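Two-handed tray pickup: policy lets go with the left before the right has closed
Tudusex Community Help > Teaching and Demonstration > Handheld grippers
Posted Tue 4 October

sorrel_bench
We are teaching a tray pickup with two handheld grippers, one in each hand, and then training a policy for a two-arm cell. The tray is wooden with a raised rim. The operator takes the rim on the left and right, lifts, moves the tray to a marked spot and sets it down. We recorded 232 demonstrations with 2 operators. Replay of single demonstrations on the arms is fine. The trained policy closes the left gripper, starts to lift, and the right one is still open. In 13 test runs it finished the task in 2.

Both grippers log at the same rate and I have checked that neither drops samples. Training is the stock Flestach recipe with nothing changed except the action size. Is this a data problem or a settings problem? I would like to know before I ask people to record again.

Hayley Whiteley
It is most likely the data. Replay working tells you the recorded paths are reachable and the calibration between the hands is close enough. It says nothing about whether the demonstrations agree with each other.

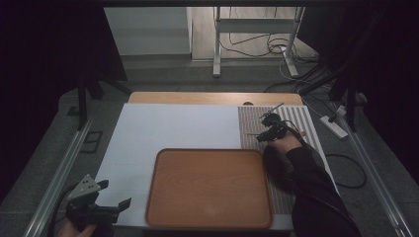 Hayley Whiteley

My own setup is a tray on a white board with a striped mat to the right of it, one gripper per hand. I had nearly the same fault in February. Check these before you touch the settings:

Clock offset. Equal rates do not mean equal time. Tap the two grippers together once at the start of a recording and compare the spike in both motion logs. Mine were off by enough that the right hand always looked late. Correct the offset in the log and retrain on what you already have.

Order of closing. Plot jaw opening for both hands against time for every demonstration, one color per operator. If one person closes left first and the other closes both together, the policy averages the two and you get a half-closed jaw at lift. Pick one order. I use: both jaws over the rim, stop, close both, stop, lift. The stops need to be long enough to show as a flat section in the plot.

Start pose. If the hands always begin in the same place, the policy can learn the timing from the path and ignore the tray. Vary where the hands start and where the tray sits, including with its edge over a change in the background.

Cable drag. Route each cable back along the sleeve with some slack. A tight cable turns the wrist near the end of the reach, and that turn is recorded as part of the task.

If the plots show two groups, drop the smaller group and train again before recording anything new. That costs you one training run.

marsden_cell_b
Use remote control instead. We gave up on handhelds and drive the arms directly with a Gokov leader pair. No offset to deal with, everything is on one clock. Slower to record.

sorrel_bench
Thanks. The tap test shows an offset, the right log is behind the left. The jaw plots also split by operator, so both things were wrong. Retraining on one operator with the offset corrected. Remote control is not an option here, the arms are in use during the day.

tilde_ok
What is your action chunk length? If it is short, the policy can change its mind between closing and lifting. Try doubling it. It helped on a bin task I had, though that was one arm and I changed the camera mount in the same week, so I can't say which did it.

Hayley Whiteley
Leave the chunk length alone until the retrain is done, otherwise you will be comparing two changes at once. When you correct the offset, shift the jaw signal together with the pose from the same hand. Shifting only the pose leaves the fault in place.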